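Filed under: Bench Diary / Grippers

Saturday, December 2021

Cold start, bad coffee, and a whole day given over to the Westen against the Kerinton. I said I'd write this up on the day itself and not a week later, when I have usually talked myself into liking whichever one I spent more money on.

For anyone who hasn't been following along, both are hand-held. You carry the gripper, you do the job yourself, and the recordings go off to teach an arm that doesn't have you attached to it. The Westen is the older of the two and the heavier. The Kerinton is the one everybody in the trade seems to have decided is better, largely on the strength of a video in which it folds a napkin. I have watched the napkin video many times and I still couldn't say what it proves, except that somebody had a very flat napkin.

Price first, as it colours everything. The Westen kit came to £1,107 and the Kerinton to £2,279. I kept muttering those two numbers all morning. If you pay double you want double of something, and by lunch I couldn't have told you double of what.

Calibration took most of the first hour. The Kerinton's own guide says it's a matter of waving the thing in front of the board until the light changes. It is, if your idea of waving is slow, level and repeated until your shoulder aches. The Westen doesn't have a light. It has a line of text that says OK and then, a bit later, says it again. I rather prefer that. A light that goes green makes me feel I've been congratulated, and I don't want congratulating at nine in the morning.

We ran the dull tasks first. Pick up a sponge, put down a sponge. Open a drawer, close a drawer. Both managed, and I wrote 'fine' next to each of them, and then looked at the page and realised 'fine' was no use to me at all. So after the break I made a proper scale out of 10 and forced myself to use the low end of it. The Kerinton got a four for the drawer, for the way it slid off the handle and then came back as though it had meant to. The Westen got a five, and I was being kind.

Markers next. I've been grumbling about the marker cubes for weeks and I'm going to go on grumbling. They're easy to track while they face the camera, and then you turn your wrist the way any normal person turns their wrist and half the pattern goes out of view. The software guesses. Sometimes the guess is good. When it's bad the recorded hand jumps sideways, through whatever solid object is nearest, and carries on quite happily from there. I'm told the Zarngate build fixes this. I was told that about the last build as well. I installed it over lunch, and I'll say this for it: the jumps are smaller. Whether smaller jumps are better than big ones I honestly don't know, as the big ones were at least easy to spot and throw away.

I also tried the Ngô filter on the morning's recordings, which smooths everything out afterwards. Lovely curves. Too lovely, if you ask me. It took a clip in which I had plainly fumbled and turned it into a clip in which I plainly hadn't, and I can't see how teaching an arm from that is going to end well. Switched it off again. I may be wrong, and I've put a note in the margin to try it at half strength.

Afternoon was bathroom work, over at the basin. I'd been dreading it. White sink, shiny drain, black marble with white veins all through it — everything a tracking camera dislikes, in one corner. And the objects are awkward too, round at one end and thin at the other, so that you have to decide which bit you're holding before you close the fingers.
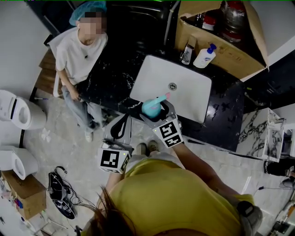 At the basin: two grey fingers, two marker cubes, and the teal thing with the pink handle.

Reach is where I changed my mind a little. Over a counter you hold the gripper well out in front of you, and after a while the weight matters more than anything in the brochure. My forearm had opinions by three o'clock. A strap helps, up to a point, and then it just moves the ache somewhere else.

Total for the day, 216 recordings, and I'd keep a good deal fewer than that once I've been through them properly. That's a job for Monday and I'm not looking forward to it.

Where am I, then? Not converted. The Kerinton is nicer to close, I'll give it that, with less of a snap at the end. The Westen is uglier and tells me less. But I can't find the missing £1,172 anywhere in today's notes, and I did look. Before I sign for a second one I want the drawer done again, with a different handle, and I want somebody else to do the scoring, someone who hasn't seen the napkin.

Must remember to charge both packs tonight. Also tape for the floor, the wide sort.

We use cookies to remember your settings and to see which entries get read. By carrying on you agree to this. Manage cookies | Accept all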